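Bench notebook, Costdale workshop: dust loading in tower cases

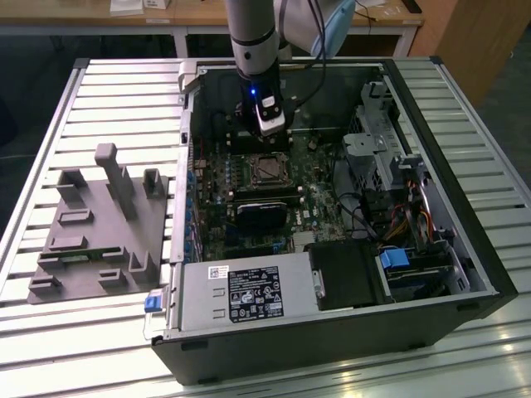 Page last changed: February, 16:40

Carrying on from the filter trial. Question is still whether the Lidus foam on the front intake is worth its pressure drop once it has been in the joinery room for a few weeks.

Fan held at fixed duty on the bench supply. Tacho read 1206 rpm with the foam fitted and 1503 with the intake bare. Bigger gap than I expected. Repeated after lunch with the same foam turned over, no change worth writing down. Need to check whether the bracket is choking the lower half of the intake before blaming the foam.

Foam weighed on the small scale, then tapped out over the tray and weighed again. Lost almost 3 g. What came out was fine and grey-brown, mostly MDF by the feel of it, with some lint. The coarse stuff stays on the outer face and vacuums off. The fine stuff goes in deep and only shifts with a rinse.

Birhane mesh next. Cut one piece to 182 mm, which is slightly too wide for the slot. Trim before fitting, don't fold the edge under, it lifts in the middle and leaks.

Smoke pencil at the drive bays: air is getting in past the blanking plates whenever the foam is in. So part of the intake is unfiltered anyway. Taped the gaps and the leak stopped. Any earlier numbers taken without tape should be treated as rough.

To do:
Rerun both filters with the bays taped.
Ask Lunholm if the mesh comes in a finer grade.
Log heatsink temperature at idle as well as under load.
Label the used foams, two in the drawer look identical.
Find the other tray.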